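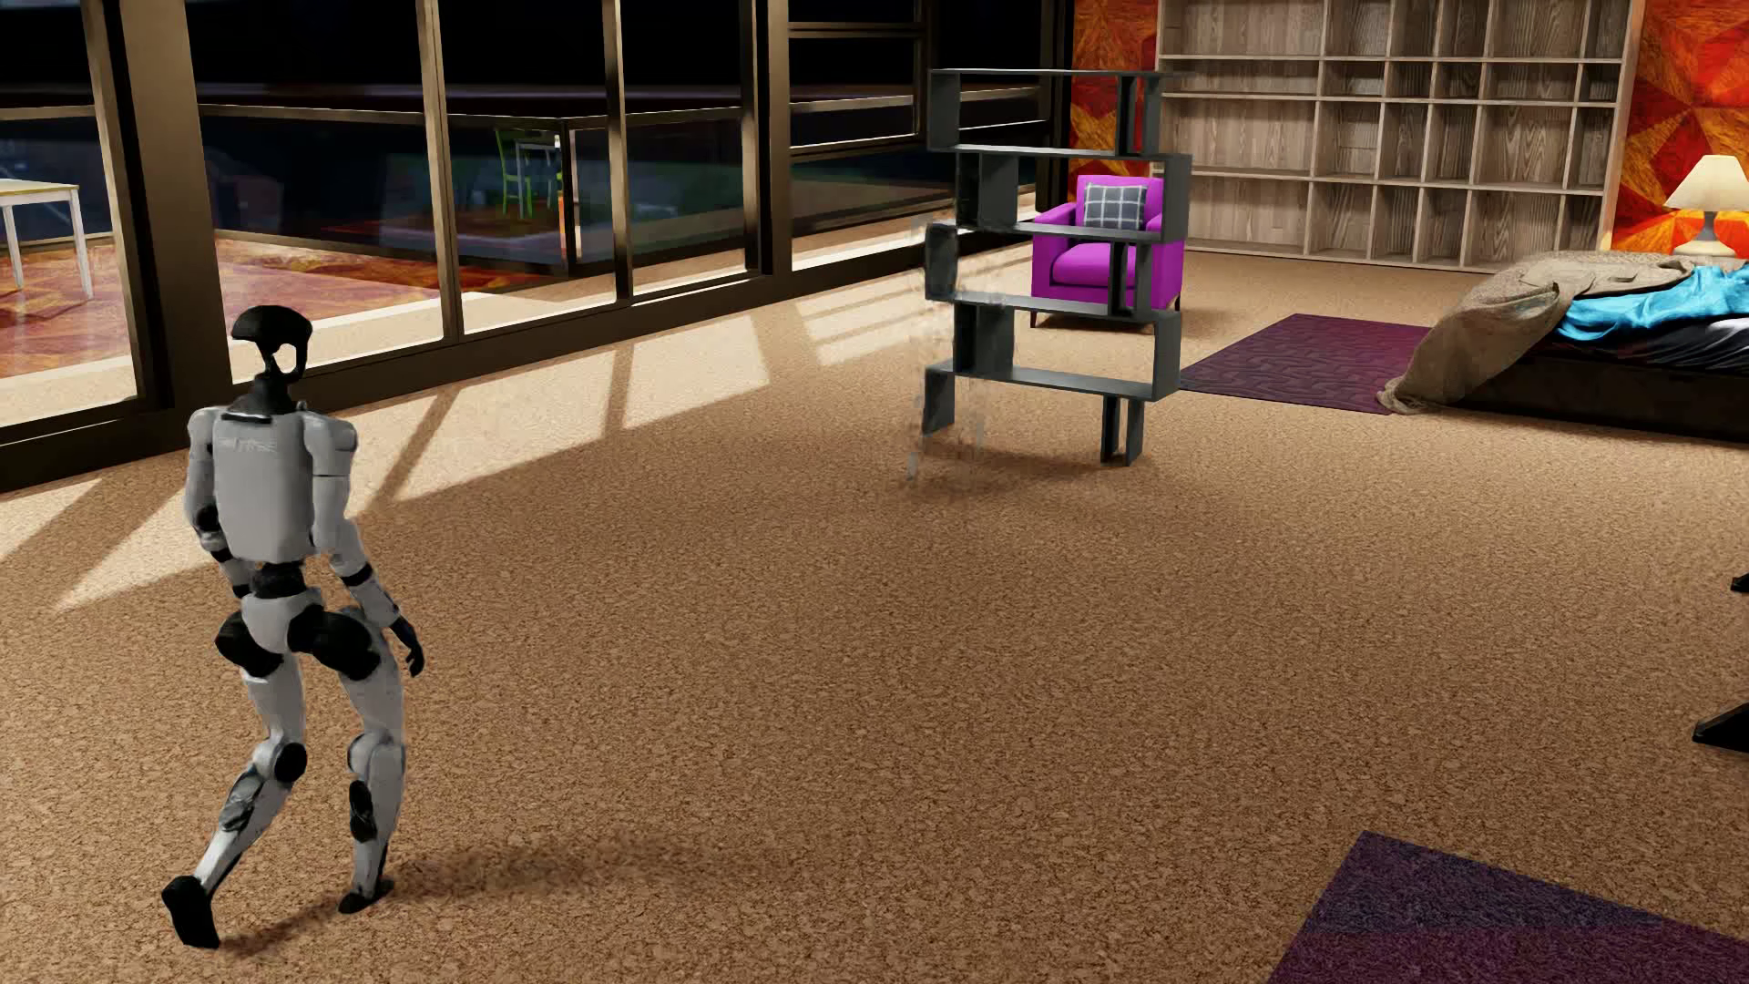 Wetwood, Mon 12 August

Filed in: Floor Notes > Walking and Rooms

Back on the big studio room after a week of corridor stuff, and oh, it is nice to have furniture again. Corridors are all very well but they teach you one thing (walls are close) and then they teach it to you all day. The studio has the zigzag bookshelf, the bed, two rugs and a long open stretch of that speckled floor, and I've been starting the robot from the window side and sending it in toward the middle. Walk in, get past the bookshelf, stop at the foot of the bed. That's the whole job for now. No carrying, no hands.

For anyone picking this up from me later: we're still on the night linen round. Lahtinen wants the robot to take clean bundles from the service lift to the studios that are between guests, leave them at the foot of the bed, and bring the used ones back down. The making of beds stays with the crew. I'm writing that again because I got asked it twice on Friday in the break room and both times I could tell the person didn't quite believe me, and fair enough.

Settings first. I ran 73 walks on the current gait, same start, same goal, small random nudge to the heading at the start. 55 got to the foot of the bed and stopped where I'd asked. The rest I've sorted by hand, which took most of the morning and two coffees:

- The bookshelf. The big one. The steps in it stick out left and right at different heights, and the planner seems to take the outline from down low, so the feet clear it fine and then an arm meets a compartment. Not hard, but it'd be hard enough with a guest's vases on it.
- The rug between the bookshelf and the bed. It has a wavy texture and the foot height estimate goes a bit seasick on it. A few walks stopped dead at the near side of it and simply waited. One shuffled along the edge like somebody trying not to wake a baby.
- A couple I can't explain. Saved, will look again with fresh eyes.

The light is the other thing. With the sun setting I've got, the window bars throw long dark stripes over the floor and bright blocks in between, and I was sure (SURE) it would try to step over the stripes the way the April version used to. It didn't! Went straight through the pattern with no change in stride that I could find in the logs. So whoever retrained the floor part, thank you, I owe you a sandwich. I do still need to do the same thing with the lamp as the only light, seeing how this is meant to be a night round.

Also for the scene list: there's a faint see-through smear down a side panel of the bookshelf, lower left, running to the floor. It's in the scan, so it's in the room. I don't think the planner cares about it but I'd like it gone before I start blaming things on it.

Now the people part, which I said I'd keep writing down here and then didn't for two weeks.

Lok-yiu Tseng came up after her shift and watched walks with me for a good hour. She's run the night crew at Wetwood since before I could find the place on a map, and I'd been putting off asking her because I had a feeling she'd tell me the route was silly. The route is silly. In her words, you'd never go in along the glass with linen, you come along the bed side, drop it, and you're out, and the bookshelf isn't your problem at all. I'd picked the window side because the floor is open there and it looked easy! She picked hers because the walk is shorter and you never have a bundle between you and something that tips.

She also asked what the robot does when there's a suitcase. I said the room's between guests, there's no suitcase. She just looked at me. Apparently there's quite often a suitcase – late checkouts, people who've left a bag and gone for breakfast, people who've moved rooms and forgot half their stuff. The crew knows from the door. They see the bag, they pull the door shut, they ring down to the desk. None of that is in the Garine schedule, which only says free or not free. So the schedule has been quietly wrong for years and the crew has been quietly fixing it, and we were about to hand the schedule to a machine that would believe every word.

I've got 31 rooms on the list for the first stage and I'd now like a "somebody looked" mark against each one before the robot is sent. Lok-yiu's worry about that (she's right) is that the look then becomes one more job on top, on a shift where two people have already been penciled out of the linen run. If you take away the pushing of the cart but add a walk to every door, what have you saved? Feet, no. Backs, yes, a fair bit. The cart is a brute, I pushed it once from the lift to the far end and my shoulders told me about it the next day. She'd take that trade, she thinks most of them would, but she wants it said out loud and put in the hours, and she doesn't want it turning into a favor.

The other thing she brought up was talk. The linen run is done in pairs now, and the pairs are where the new ones learn everything: which doors stick, which guests want the extra pillow, how to fold the corner so it stays. Take the run away and the new person is alone in a room with a bed. I hadn't thought about that at all, I'll admit, I had the run down as pure walking. I asked if the pairs could stay for the bed making and she said they'd be faster that way in any case, but the office at Zamgate likes one person per room because it's tidy on the sheet. So that's a question for the Zamgate call. I'll bring it. I'd much prefer she was on the call herself, so I've asked, and she said yes if it isn't at eight in the morning when she's asleep. (Moved it to four.)

One of her crew asked me by the lift whether he should be looking for something else. I didn't have a good answer. I told him what I know – same headcount through the first stage, nothing signed after that – and he nodded and said okay, and I felt pretty lousy all the way down. Writing it here so it doesn't only live in my head. I think Lahtinen should be telling them this on paper, with a date on it, and I'm going to keep saying so until somebody gets sick of me.

Right. To do:

- New start at the bed side, goal at the foot of the bed, Lok-yiu's way. Run the same batch.
- Keep a handful of window side walks going anyway, the bookshelf is a good bully and I want the arms fixed.
- Bookshelf outline at full height, every level, and put things on it. It's empty now and real ones never are.
- Suitcase. Several suitcases. One open on the floor, Lok-yiu says that's the worst kind.
- Lamp only, no sun.
- Rug: ask for the height map before I touch anything.
- Get the smear cleaned off.
- Hours for door checks, a real number, from the crew and not from me.

The log folder for this batch starts at run 3,601 if you want to look at the ones that stopped at the rug. Start with the shuffling one, it's my favorite.

Later, same evening: tried three quick ones from the bed side before heading home. All three made it, no bookshelf trouble, naturally, and the walk is so short I nearly missed the first one. Three is nothing, I know. Sent Lok-yiu a message anyway and got a thumbs up and "now put the suitcase in." So that's first thing tomorrow.

Print this entry | E-mail this entry

Recent in Floor Notes
Corridor week: what the walls did
Lift doors and the two second wait
Linen cart weights, with and without towels
Garine schedule: what "free" means
Questions from the break room, April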